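Cavdale House: Room Reset FAQ
Updated Jan 1, 2026

For everyone staying in the Cavdale and Vallthorpe buildings. Short answers, we're busy. Anything missing, ask Noémi Farkas at the front office.

What is a room reset?
Trash out, bed cleared, surfaces wiped. You do it yourself. Takes less time than you think if you don't let it pile up.

How often?
Once a week minimum. Plus before you hand in your key, obviously.

Where do I start?
The bed. Always the bed. It's the biggest flat thing in the room so everything lands on it. Clear it first, then the desk, then the floor. Don't shake the sheet out onto the floor, you'll just be picking it all up again.

Do you supply bags?
Yes, one roll per room in September. More at the office. Old shopping bags are fine too, just tie them.

What goes where?
Bottles: cap on, squashed flat, blue bin. Labels can stay on.
Cardboard: flattened, stacked by the back door. Not in the chute!!
Foil packets, wrappers, plastic film, tissues: regular trash.
Food: regular trash, double bagged, same day pls.

Is there a deposit on bottles?
Not here. People ask every week. No.

What about medicine packets?
Empty ones, regular trash. If theres anything left inside, bring it to the office and we'll pass it on to the pharmacy. Don't flush it.

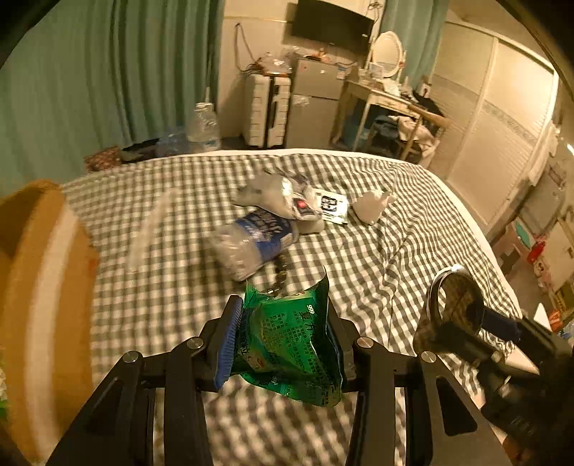 Look under things before you bag up. Bags and wrappers hide keys, cards, earbuds, all of it. Njål Moen in 325 lost a room key this way and the replacement came out of his deposit.

Can I leave a bag in the hallway?
No. Not even for 5 minutes. Fire rule.

How do I wash the sheets?
Crumbs off first, over the trash can. Then warm wash, low dry. Checked ones and plain ones can go in together. Machines are in the Vallthorpe basement, the Gernaler card works on all of them. Minimum top-up is 100 credits.

My sheet has a stain that won't come out.
Bring it down, we'll swap it. No charge for the first one.

I have a big box I want to keep.
Fine, if it fits in the closet. If it lives by the bed it's in your way and ours. Storage room is open on request.

Who do I call if the chute is jamed?
Ext. 699. Don't poke at it with a broom.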